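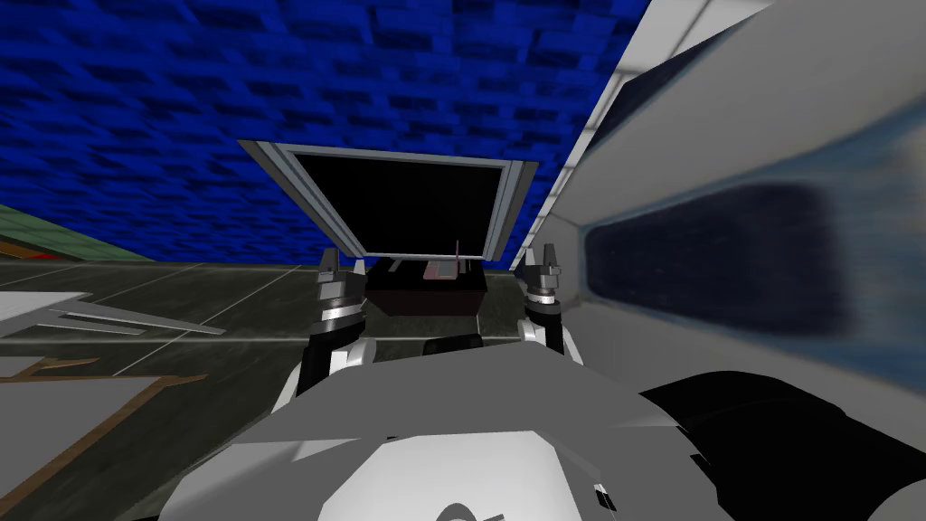 4. Duplicates, swaps and letting go

4.1 Who answered, and what they had

Survey went out in August through the newsletter of the Cletell swap club and by post to members with no email. 469 forms sent. 352 came back usable. The rest were blank, or had the first page only, or came from people who had stopped collecting fruit labels years ago and wanted off the mailing list.

All answers here are from people who collect the small paper or plastic labels stuck on fruit. Citrus mostly, then bananas, then apples. We left out crate labels. Different crowd, different prices, and Baranauskienė has covered them in her earlier work on auction lots.

Albums were the main way of keeping. Shoeboxes next. A few members kept everything on the original backing card and would not peel a label for any reason; Boersma calls these the "backers" and we have kept his term. Peelers and backers do not swap much with each other. A peeled label is worth nothing to a backer, and a backer's card takes up too much room in a peeler's album.

4.2 What counts as a double

This took longer than we planned. We had assumed a double was a double. Not so. Take the Solum orange label – same oval, same lettering, but printed with a thin border one season and without it the next. Half the members we spoke to file these as two labels. The others file them as one and put the spare in the swap tin. Same trouble with Peeters pears, where the code number changes but the drawing doesn't.

Žukauskas kept a working list of disputed pairs during the interviews. It grew to 200 pairs before we stopped adding. We did not try to settle any of them. What we wanted was the rule each person used, and weather they stuck to it.

Mostly they didn't. Members who said border changes did not matter would still keep both versions if one came from a favourite grower, or from a trip, or had been given to them by a child. One woman had eleven of the same Wamura kiwifruit label in a row on a single page. Not doubles, she said. One from each lunch box in her daughter's last year of primary school, or as many as she'd remembered to save. She would not have swapped any of them, and on the form she had ticked "I do not keep doubles".

So the survey figures on doubles should be read with care. The form asked for a yes or no. The interviews gave us something messier and we trust them more.

4.3 The swap diaries

Members who agreed to it kept a diary of swaps over one season. 608 swaps written up in all. Entries vary a lot. Some are a line ("gave 2 lemons got 1 mango, fair"), others run to a page with a bit of family news. Kasprzak did the coding, Eglītis checked a share of it, and where the two disagreed the entry was read aloud at a meeting and talked through.

Straight one-for-one swaps were the most common. After that came what we coded as "top-ups", where one side throws in extras so the other doesn't feel short. Top-ups were nearly always common banana labels. Everyone has them. Everyone takes them anyway. Refusing one seems to be rude, and several diarists wrote that they carried the same top-ups home and gave them to the next person.

Gifts were harder. A label posted with no return expected, then six weeks later a label comes back. Swap or gift? We coded by what the diarist called it at the time of writing, even where the later entry made it look like something else. This probably under-counts slow swaps. A longer diary period would help, and so would asking both sides, which we could only do for a handful of pairs.

Money hardly came up. Where it did, it was for postage, and there was usualy a note of apology with it.

4.4 Display at home

Short section, as we only asked about it late. Few members have labels on the wall. Light fades the reds and yellows first and people know it. Albums come out for visitors who ask, and go back in the cupboard. A colour swatch of the label held against the background came up more than once as a way of choosing album paper, with dark blue liked for citrus and plain white for the rest.

Figure 2. Rendered interior, deep blue wall with a band of white tiles beneath it.

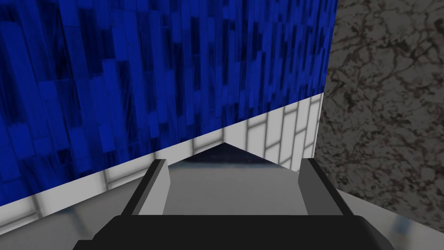

4.5 Giving up a collection

Asked last, and answered by fewer people. Most hoped someone in the family would take the albums. Few had asked them. Those who had already passed theirs on did it in parts – doubles first, then the countries they cared least about, then the main run to one person from the club. Two kept a single page back.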